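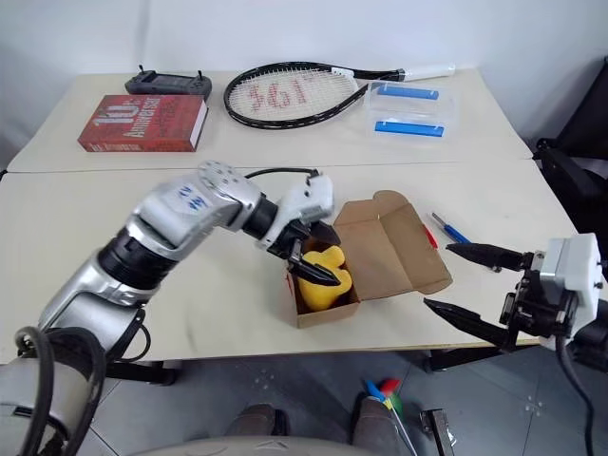 Anselmo Taipe wrote:

> The left arm faulted again on release. Fingers close fine,
> then the open command times out after 8 seconds and the
> whole cell drops into hold. Is it the Usuga firmware or
> the gripper itself? I'd like to know before I take
> anything apart.

Anselmo, put the hex keys down. We had the same thing in May and lost 15 days to it, most of them mine.

It was the cable. When the elbow folds past a certain point the loop to the wrist pulls tight, the gripper drops its position signal, and the controller decides the fingers are in an unknown state. Its policy on unknown states is to hold on and sulk. The duck can wait.

Before you touch it: hit the e-stop, and wait for the drive lights to go out. Ours once let go and swung the elbow down 4 inches when I cleared the fault by hand. I still have the thumb, but we had a talk.

Then give the loop more slack and rerun the Gita test script. We got 19 faults in a night before the change and one after – and that one was me leaning on the power strip.

If it still times out, send me the log. The whole log, please, Stosen cuts off the useful part.

Cristian Escobar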